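Matheson Loop Bike Service Records

README, version 5
Last changed October 11, 2025

What you get

One CSV file with 2539 rows. Each row is a single job done on a single bicycle at the Endden workshop, from a squeaky brake to a full rebuild after somebody forgot the bike was on the roof rack. The rows cover 223 bikes, of which 219 have a known frame size. The other four have been measured more than once, with a different answer each time.

Columns

job_id: a number. It goes up. There are gaps where jobs were cancelled.
bike_id: stays with the bike, even after a respray or a change of owner.
bike_type: road, hybrid, touring, kids or other. Cargo bikes are in other, and their riders have complained.
frame_cm: seat tube, centre to top. Blank if unknown.
work: free text, as typed by the mechanic. Spelling has been left alone, including eleven versions of derailleur.
parts_cost: in dollars, tax included, labour not.
colour: whatever the owner called it. Expect "sort of teal".
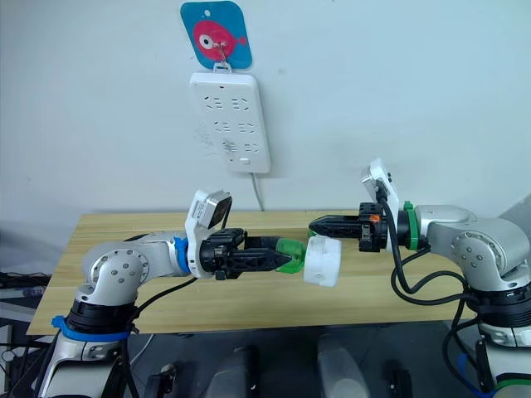 Tire and tyre both turn up in the work column, so search for both. Centre and center, same story. The old Zolska till chopped notes at a fixed length, and plenty of early rows stop just as they get interesting. The Hilleo booking system that replaced it keeps the whole note, which is how we came to have a 5 paragraph account of a bottom bracket.

Known problems

Kids bikes handed down to a sibling sometimes got a new bike_id. We merged the ones we caught.
Zero in parts_cost can mean no parts were used, or that the mechanic was feeling generous.
March is far too busy. Everybody remembers they own a bike in the same week.
"Test ride OK" is not a safety certificate.

Using it

Free for any purpose, as long as you credit the Matheson Loop records and don't try to work out who owns what. Corrections are welcome - send the job_id and the fix, and leave the file's column order as you found it.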